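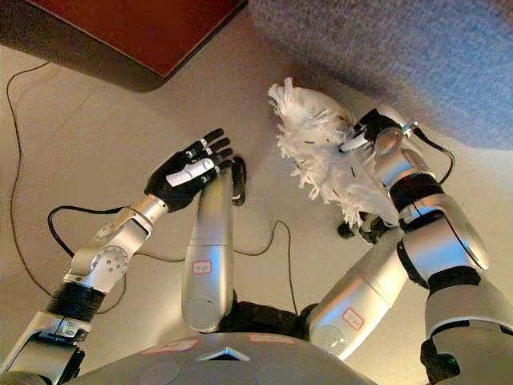
Dusting a furnished room, top to bottom

By Alfredo Catacutan
Mar 1, 2022

Elaheh Mirzaei has cleaned furnished rooms in Nasarton for 20 years. For the last eight she has worked for Alipour, a small rental company with rooms in the old Brorner building and on the streets behind it. She trains the new cleaners and still does rooms herself most mornings.

I met her in February in one of the rooms, which had a gray armchair, a plant, a bedside cabinet and a lamp. She wanted to talk about dust. Most of the complaints Alipour gets from tenants in their first week have to do with it, she said, and she thinks the majority could be avoided.

"People notice a dirty sink and they clean it themselves," Mirzaei said. "Dust they find later. They move the lamp to plug in a phone and there's a ring on the cabinet where the lamp was. Then they start looking at everything else."

Where she starts

She works from high to low and goes around the walls before she touches anything in the middle. Lamps come first, then the tops of cabinets, then chairs, and the floor last. She has had to explain this many times.

"New people want to do the floor right away, because it's big and you can see you did something," she said. "Then they do the lamp and it all comes down on the floor they just finished. I let them do it once. After that they remember."

With a lamp, she wipes the base and then the stem, with the plug pulled. She lifts the base and wipes under it. Cords get a dry cloth, pulled along the length from one end to the other. She does not spray anything near them.

"Cords are the worst," she said. "They hang behind the cabinet, they sit on top of it, they lie on the floor along the table. Every one of them holds dust. If I could change one thing about these rooms, I'd have fewer cords."

I asked if she ties them up for the tenants. She used to. Tenants kept undoing the ties to move things, and some of them cut the ties with scissors and nicked the cord, so Alipour asked her to stop.

Shiny surfaces

Glossy furniture takes her longer than anything else in a room. She goes over it dry, then with a barely damp cloth, then dry again, and she looks at it from the side with the light coming across it.

"From straight above, it looks fine to you. You see the colors from the window or the lamp and you think it's clean," she said. "Get down low and look across. That's where you see the streaks."

She has no use for furniture polish. Alipour bought a case of it one year, and she said the tables felt sticky by summer. Most of the cans are still in the supply closet at the Brorner.

The armchair

Upholstered chairs are where she and the company have disagreed. Alipour likes gray fabric and has bought a lot of it. Mirzaei would have picked something smooth.

"Gray with little flecks in it, that hides dust very well," she said. "That's why they like it. For me it's a problem. I can't see what I've done and what I haven't, so I have to go by habit."

Her habit is to begin at one end of the backrest and follow the curve around to the other, outside first and then inside. After that she does the seat, from the back to the front edge. She vacuums the crease where the seat meets the back using a narrow nozzle. The company's vacuum is a Prident, which she called heavy but fine.

A fluffy white duster head is for the floor around the chair, never for the fabric. The strands catch on the weave and leave lint, she said, and then the chair needs vacuuming a second time.

"I run it along the front of the chair and then up both sides," she said. "If there are legs, I go between the legs. If I can't get under, I move the chair. It's not so heavy. People act like it's nailed down."

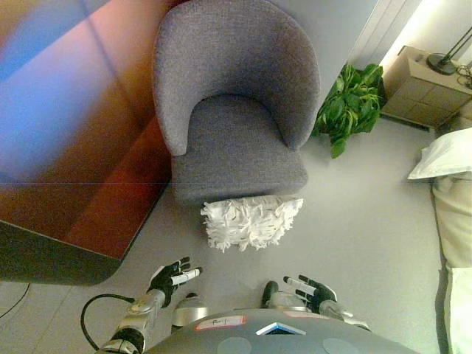 Plants in corners

Mirzaei likes having plants in the rooms and waters them herself when a room is between tenants. A plant squeezed in between a chair and a wall tends to get forgotten, so she puts it on the checklist as its own line.

She holds each big leaf from underneath with one hand and wipes the top with a damp cloth in the other. Plain water is enough. The new cleaners sometimes ask for leaf shine, and she tells them no.

"A clean leaf is already shiny," she said. "You put that stuff on and the dust sticks to it. And then it drips on the floor."

Dead leaves go in the bag, and she checks the floor behind the pot for the ones that dropped.

What she gets paid for

Alipour pays by the room, and Mirzaei thinks the time allowed is a little short for rooms with a lot of fabric. She has told the company this. It raised the rate for those rooms last year, though it left the time as it was.

She has written out her order of work on one sheet of paper and made 100 copies. She hands one to each new cleaner and keeps the rest in her bag, next to the spare cloths.

"They lose it," she said. "I give them another one."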